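Local Government in Practice
Handout for Session 6: Emergency Orders and How They End
Version of Sunday, May 31, 2020

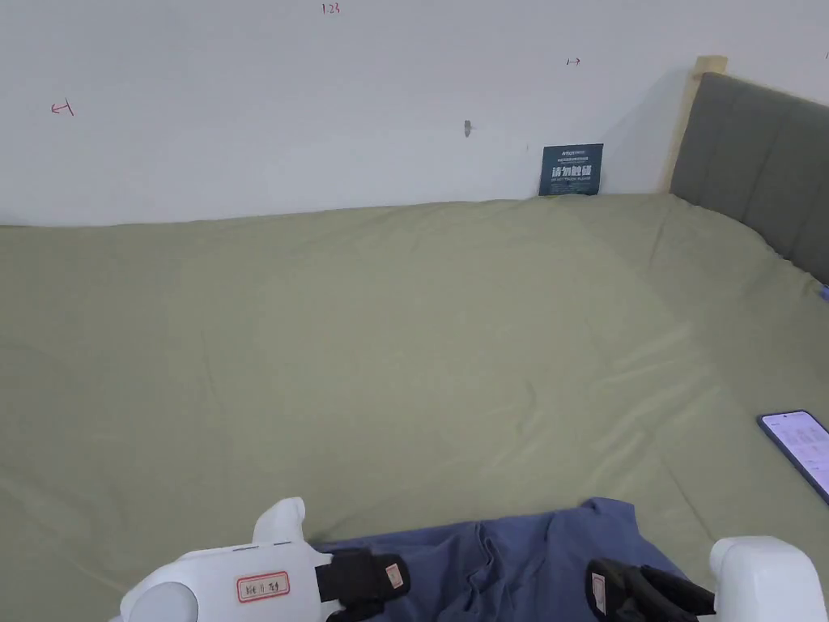

Fig. 1. White wall with red markings and the handwritten number 1.23, green bed sheet in front.

Please read this handout before the session and bring it with you. It replaces the slides from the February course, where the order of the parts was different.

1. What we mean by an emergency order

In this course, an emergency order is a decision which a mayor or a city manager takes alone, under a power that was given in advance by a law or by the city charter. The council does not vote first. It may vote later, and much of the session is about this "later".

We have to separate the order from the declaration of emergency. The declaration says that a situation exists. The order says what people must do or must stop doing. Newspapers often mix the two, and students do it also. When you read a text, ask first which one you have in your hands. A declaration without any order changes little for a shop owner, although it can open the door to money from a higher level of government and to faster purchasing.

2. The case of Hirnau

Hirnau is our teaching case for the whole second half of the course. It has a council with 13 members and a directly elected mayor. The charter allows the mayor to issue emergency orders, which stay in force for 22 days. After this time they expire, unless the council extends them by a simple majority.

The mayor issued three orders on the same afternoon. The first closed the covered market hall. The second limited gatherings in public buildings to 22 persons. The third moved all meetings of the city boards to video.

The market order was the difficult one. The hall is city property, but it is operated by a private company, Caruso, under a lease. Caruso accepted the closure and then asked who would pay for the lost rent of the stalls. The order said nothing about this. The city attorney argued that the closure was a use of the public safety power and no compensation was owed. Caruso argued that the city had acted as a landlord, and a landlord cannot close the building and still collect the rent. Both arguments are serious – we will spend time on them in class.

3. Expiry, extension, replacement

There are three ways in which an emergency order normally comes to its end or changes its form.

Expiry. The date arrives and nothing is done. This sounds simple, but in Hirnau the city website continued to show the market order after it was no longer valid. A stall holder who stayed closed in this period followed a rule which did not exist anymore. Keep this in mind for the assignment.

Extension. The council votes to keep the same text for another period. The important word is "same". If the council changes the text while extending it, many charters treat it as a new ordinance, with a notice period and a public hearing. The Hirnau council raised the limit for gatherings from 22 persons to 100 persons and called this an extension. Two members objected in writing.

Replacement. The mayor issues a new order on the same subject, and the clock starts again from zero. Some charters forbid this openly. The charter of Hirnau is silent. In the reader, Bradley Bunting calls such a chain of orders "government by renewal", and he wants a hard limit on the number of repetitions. I find his diagnosis good and his solution a little too rigid, because a flood and a disease do not have the same length. You are welcome to disagree with both of us.

4. Who may announce the end

This part caused the most confusion last time, so I have written it in more detail.

A mayor can say in a press briefing that the city will open again on a certain day. Such a statement is politically important. Legally it has normally no effect by itself. The order stays valid until it expires, or until it is canceled in the same form in which it was made: in writing, signed, and filed with the city clerk.

A second question is whether the city is free to decide at all. If the state has its own order, the city can usually be stricter than the state but it cannot be more generous. A city may cancel its own rule on restaurants, and the restaurants are then still bound by the rule of the state. For the reader of a local newspaper this is hard to follow. When you prepare a timeline, please use two lines, one for the state and one for the city, and do not put them together into one.

The third question concerns agencies that have their own legal basis. In Hirnau the bus service is run by Rastivard, a regional authority with its own board. The mayor announced that the buses would run again on the normal timetable. Rastivard published a correction on the same evening and continued with the reduced timetable. The mayor has one seat on that board and no power to give instructions.

5. Documents in the reader

Document A: the three orders, in full text.
Document B: the letter from Caruso to the city attorney, and the answer.
Document C: minutes of the council meeting on the extension.
Document D: the Rastivard correction.
Document E: the purchasing file for Bramovent. This was the supplier of the ventilation units for the council chamber, chosen without a tender under the emergency rules. The file is 98 pages long. For this session read only the cover memo and the signature page. We come back to the rest in Session 8.

In Document C, the page with the roll call was scanned badly. The vote was eight in favor, four against, and one member absent.

6. Questions for preparation

Was the decision about the gatherings a true extension? Argue from the words of the charter, section 4, and not from what you think is sensible.

On which day did the duty of the market stalls to stay closed end? Give the legal basis for your date.

Suppose that the council had refused the extension. Could the mayor issue the same order again on the next morning?

Which of the mayor's public statements in Document A had a legal effect?

7. Assignment

Write a memo of up to two pages to the city clerk of Hirnau. Explain how the city should publish the end of an order so that a business owner can understand it without a lawyer. Propose the wording of one notice and attach it. The notice does not count toward the two pages.

Footnotes are fine, a bibliography is not necessary. Send the memo as one file, with your family name first in the file name. Late memos are read, but they receive no written comments.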